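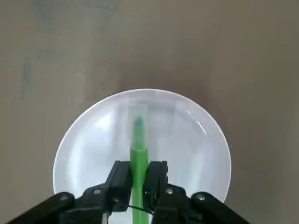

Fig. 1. Green marker on white plate, cap on.

Search this guide Enter a keyword Go

Section 4. The Marker Station

This section covers the plate, the marker, and the part of the Trarnach worktable they live on. If you have not put the table together yet, go back to Section 2. The marker station does not work on a table that is still in the carton, though one customer did try.

The table package includes the plate but no markers. We used to include a marker. It was always the first thing to vanish, and we got tired of mailing replacements to people who later found the original in a coat. Any ordinary felt-tip marker will do. The Joubert Fine-to-Middling comes up throughout this guide only on account of the box of them in our storeroom.

4.1 What you will need

- The Trarnach worktable, assembled and standing on all of its legs
- One plate (part 2070)
- One marker, with its own cap
- A soft cloth
- Jitent surface cleaner, or plain dish soap and water
- A scrap of paper you don't care about

Note: Part 2070 is a plate. Customers have written in to ask whether it is a special plate. It has a raised rim and a shallow middle, and it holds things up off the table. We gave it a part number so that you could order another one after you drop it.

4.2 Choosing the spot

1. Stand at the side of the table where you do most of your writing. If several people use the table, stand where the person who complains the most does their writing.

2. Reach out with your writing hand, elbow slightly bent. Wherever your palm lands is the spot. If it lands in someone's lunch, wait until the lunch is over and try again.

3. Check that the spot is at least 4 inches from any edge. A plate closer than that will be on the floor by evening.

4. Wipe the spot with a damp cloth and dry it. Crumbs under the plate make it rock, and a rocking plate makes a small ticking noise each time someone leans on the table. You will not notice the noise for a week and then you will notice nothing else.

Note: The Trarnach top has a matte surface with some mottling in it. Please do not scrub at the mottling. Real stains are another matter, and there is one in Fig. 1, along the top edge, dark and cloudy, with a bluish-gray smudge near it. For those, see 4.6. We make no promises about how 4.6 ends.

4.3 Setting down the plate

1. Wash the plate. It has been in a box.

2. Dry the underside as well as the top. Water caught under a plate has nowhere to go and will leave a ring, which you will then blame on the finish.

3. Lower the plate onto the spot with both hands. Do not slide it into place. Sliding is how grit gets dragged along a tabletop, and how you come to own a scratch with a perfect curve.

4. Press lightly on the rim at 2 opposite points. The plate should sit still. If it rocks, lift it, wipe again, and put it back. If it still rocks, turn it a little and press again. If it rocks however you turn it, the trouble may be the table, and you should go to Section 2 and have another look at the leg you were in a hurry about.

CAUTION: The plate is glossy, and glossy plates show everything. Keep it dry before you put a marker on it. A damp barrel slides, and it prefers to slide toward carpet.

4.4 Placing the marker

1. Put the cap on the marker. Push until it clicks. If it does not click, push harder. If it still does not click, look at the cap and ask yourself whether it came from this marker. Caps from the Joubert and caps from the Vurna Chisel look nearly alike and will fit each other just well enough to let the ink dry out.

2. If the cap is the see-through kind, check the tip before you go on. On the marker in Fig. 1 you can make out the green felt through the milky plastic, with its rounded point. With a solid cap you will have to take it on faith, or do the scribble test in 4.5.

3. Lay the marker across the plate. Straight through the middle is the usual choice, with the capped end inside the rim. The other end may hang over if the marker is longer than the plate is wide. This is allowed.

4. Let go slowly. Round barrels roll. The raised rim will stop most of them, but only if the marker is inside it to begin with.

5. Step back and look at it. Some people like the cap pointing away from them, so that the barrel is what their hand meets first. Others like it sideways. We have had long letters on this subject from both camps and have decided to have no position.

Note: Lay the marker flat. Standing it on its cap sends the ink to the tip, standing it on its tail sends the ink away, and either way it falls over when a truck goes by.

Note: A slanted marker is also fine. In Fig. 2 a green piece lies on a diagonal on a gray disc, its pale green tip toward the lower left, and the station is no worse for it. Those who feel strongly that it should be straight may straighten it.
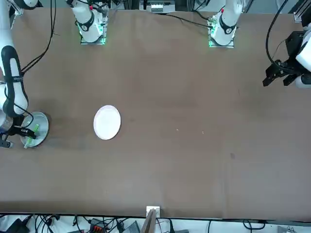

4.5 The scribble test

Do this when you set up the station, and again whenever the marker has been left alone with children or with the accounts department.

1. Pick up the marker by the barrel. Picking it up by the cap will give you a cap.

2. Remove the cap and place it on the plate with the open end up. Do not hold it in your teeth. The cap is small, your throat is not, and we would rather not add a page to the front of this guide.

3. Scribble on the scrap of paper for the time it takes to say your own full name. The line should be even from start to finish.

4. If the line is pale or scratchy, put the cap back on and leave the marker flat overnight. Try again in the morning. This helps now and then.

5. If it is still scratchy in the morning, throw the marker away. Do not put it back on the plate. Every home and every office has a person who puts dead markers back, and if you live alone we are sorry to say it is you.

Do not add water to the tip. Do not add vinegar to the tip. Do not warm the marker on a stove burner, a radiator, or the dashboard of a car.

4.6 Cleaning

The plate: Wash by hand in warm water with dish soap. Ink that has dried on the glaze usually comes off with a little rubbing alcohol on a cloth. You may also put the plate in the dishwasher, but plates that go into the dishwasher tend to come out as part of the dinner set, and then you are back to ordering a 2070.

The table:

1. Blot fresh ink. Wiping it gives you a larger and more confident stain.

2. Put Jitent cleaner on the cloth, never straight on the table, and dab from the outside of the mark toward the middle.

3. Leave it for 22 minutes. We tested shorter times and longer times, and this is the number that came out of it. Go do something else. Watching does not speed it up.

4. Wipe with a damp cloth, then with a dry one.

5. If a shadow of the stain remains, you may repeat steps 2 to 4 once. After that you are cleaning the table and no longer the stain, and you will end up with a pale patch that draws the eye far better than the ink did. Consider moving the plate over it.

CAUTION: No scouring pads, no powder cleaners, and no melamine sponges. They polish a matte surface, and a shiny spot on a matte table is permanent.

4.7 Common problems

The marker is missing.
Look under the papers, then behind your ear, then on the Vurna shelf if you bought one (Section 5). Do not call us. We do not have it.

The marker rolls off the plate.
The plate is tilted, or the marker is resting on the rim. See 4.3, step 4.

There are now several markers on the plate.
This happens. The plate will hold them, but caps start to get swapped. Keep one marker on it and put the rest in a drawer.

There is food on the plate.
Remove the marker, let the person finish, and wash the plate before returning it to service. If this keeps up, order a second plate and do not tell them which is which until you have decided.

The plate has a chip in the rim.
Replace it. Until the new one comes, turn the chip away from the side you reach from.

Continue to Section 5, Vurna Shelf and Hooks.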